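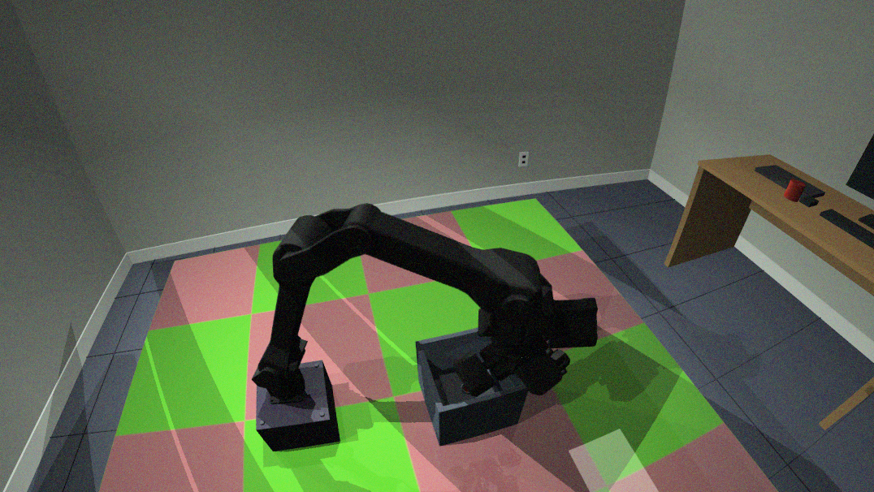
Search this guide Go Advanced search

5. Running an appearance sweep in the Cimwood room

This section covers setting up and running a Camargo sweep in Rirkedura. A sweep holds the task still and changes only what the cameras see: the colours of the mat, the floor and wall textures, and the lights. The score tells you how much of a policy's success depends on the look of the room it was trained in.

You need a working install (section 2), a trained policy checkpoint and the Cimwood scene pack. If you don't have a policy of your own, the Stustus baseline is in the scene pack and will run without changes.

5.1 Before you start

The Cimwood room holds one arm on a square base block, an open-topped bin, a checkered mat and some furniture along the walls. The arm, block and bin are task objects. Everything else is background, including the desk and whatever is on it. A sweep never moves a task object, and it never moves the background either. It only repaints and relights.

Note: The mat counts as background for colour but as a task object for friction. If you replace the mat mesh with your own, copy the contact settings across from the old one. A mat with default friction lets dropped parts slide, and the scores won't compare with anyone else's.

5.2 Setting up the scene

1. Open Rirkedura and load the Cimwood pack from the Scenes menu. Wait until the status line reads "settled". The arm drops slightly under gravity before the controller takes hold.

2. Select the base block and check that it is locked to the mat. The padlock in the object list should be closed.

3. Select the bin and set its pose from the task file, using Pose > Read from task. Don't drag it by hand. A drag rounds to the display grid and the bin ends up slightly out of true.

4. Open the Background panel and set the mat to Checker. The reference colouring is green and pink. These were picked for the strong edges they put behind a dark arm, and most published Camargo scores use them as the reference look.

5. Turn on both room lights. With only one on, the shadows of the arm fall in a single direction and the policy can learn to use them as a cue.

6. Save the scene under a new name. The pack copy is read-only and any changes will be lost when you close it.

Caution: Do not turn on Auto exposure for the policy cameras. It evens out the lighting changes the sweep is supposed to make, and you will get a flat result that looks very good and means nothing.

5.3 Choosing appearance sets

An appearance set is a fixed recipe of colours, textures and lights. The pack includes 9. The first is the reference look and the others get steadily further from it. Run all of them if you have the time. If you don't, run the reference and the last three, and say so when you report the score.

Each set has a shadow level. At the higher levels the gripper may throw a broad shadow over the mat next to the bin, dark enough to change the apparent colour of the squares under it. Leave this alone. Much of the drop in score between sets comes from shadow, and switching it off hides the effect you are measuring.

You may also notice pale streaks or patches on the mat. With the glossy mat finish these come from the lights and move with them. If you would rather not have them, use the matte finish for every set, including the reference. Mixing finishes within a sweep makes the run invalid.

5.4 Running the sweep

1. Go to Run > Camargo sweep and point it at your checkpoint.

2. Set episodes per appearance set to 1,000. Shorter runs are fine for checking that things work, but the spread between seeds gets too wide to rank two policies that are close.

3. Set the number of seeds to 3. The seed controls the part positions in the bin and nothing else.

4. Set Reset mode to Full. Quick reset leaves the arm where it finished, and some policies do better from there than from the home pose.

5. Press Start. The viewer can stay open, but the run goes faster if you minimise it.

6. When the run finishes, check the log for the line "appearance sets complete". If it is missing, the run stopped early and the summary covers only the sets that got through.

Note: An episode ends when a part is lifted clear of the bin rim, when the arm trips a joint limit, or at the time-out. Contact between the gripper and the bin wall does not end the episode. It is logged separately as a touch.

If a run is interrupted, start it again with Resume ticked. Finished sets are kept. The set that was under way is started over from its first episode.

5.5 Reading the result

The summary gives two figures for each policy. Reference score is the share of successful lifts under the first appearance set. Retained score is the mean over the remaining sets, divided by the reference score. A policy that ignores the background completely would retain all of its reference score.

Read both together. A poor policy can have a high retained score simply by being equally poor everywhere - we've had several sent to us as bug reports.

The Stustus baseline was trained on the reference look only. In our runs it held up well when the wall and floor textures changed and lost most of its ground when the mat colours were swapped. Retraining it with random mat colours closed most of that gap, at the cost of a slightly lower reference score. Random wall textures made no difference we could separate from seed noise. The wrist camera hardly sees the walls in this task, so don't take that as a finding for other scenes.

The touch count is worth a look as well. In the darker sets, the retrained policy touched the bin wall more often even where its lift rate stayed the same.

5.6 Common problems

Scores are identical across all sets. The policy is reading the object poses directly. Turn off State input in the checkpoint settings.

Arm renders as a plain black shape. The arm material is dark and this is normal at low ambient light. If joint edges are missing completely, raise Ambient by one step in every set.

Bin shifts during a run. The bin was placed by hand or its lock is off. Go back to 5.2, step 3.

Log shows "set skipped". A texture file is missing. Reinstall the scene pack and resume.

Related pages
Installing Rirkedura scene packs
Camera placement and exposure
Training the Stustus baseline
Camargo sweep file format
Reporting scores from partial sweeps
Replacing the mat mesh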